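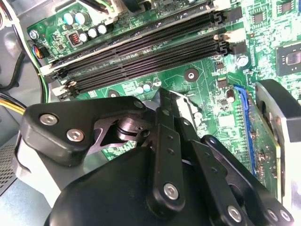
Issue 211, page 3

Leave the Slots Alone

By Karim Zoubi

There is a kind of person who cannot walk past an old desktop computer at the curb. I am married to a sensible woman, I own a laptop that works, and I am that kind of person. My latest is a machine I call Gina, after the name someone wrote on the side panel in marker. She came from an office on Storkley Road and she has a green motherboard, four black memory slots with nothing in them, and a tangle of colored wires that would get an electrician fired.

I would like to say a word in favor of those slots.

Open up a new laptop, if you can find the screws and your insurance allows it, and there is a fair chance the memory is soldered down. You get what you paid for on the day you paid for it. If you want more later, the store will be happy to sell you another laptop. The old desktop takes a different view of its owner. It has white latches you can work with a thumb, and it assumes you have a thumb. Four slots say that somebody, years ago, in a building full of engineers, pictured a stranger coming back one evening with a bit of money and a small ambition.

My friend Imad Kanaan thinks this is sentimental, and he has told me so in my own garage, while holding my flashlight. His case is that most people never open the box. They buy the thing, they use it until it gets slow, they complain about it at dinner, and it goes to the recycling center in Hovham with every screw exactly where the factory put it. Why should a company pay for latches that will never be touched?

I grant him the dinner part. But I have never used the spare tire in my car either, and I would be annoyed to find it had been replaced with a phone number.

There is also the matter of price. The man at Weerakoon, the repair shop by the bus station, told me he could fill Gina's slots with used sticks for less than 100 dollars. I have not asked what the same amount of help would cost me on the laptop – I know the answer would involve the word "starting."

None of this makes the old boards pretty. They look like a town planned by someone who hated towns, with capacitors standing about in pairs like men outside a barbershop, and the dust gets into places no brush was ever made for. Half the printing is too small to read at my age. I have dropped a screw in there and spent a long part of March listening for it.

Still, I can see where things go. A stick of memory fits one way around, and when you have it backward it refuses, which is more guidance than I get from most of my appliances. My dishwasher has a screen and tells me nothing.

Imad has offered to take Gina to Hovham for me the next time he goes. I told him I would let him know when the memory is in.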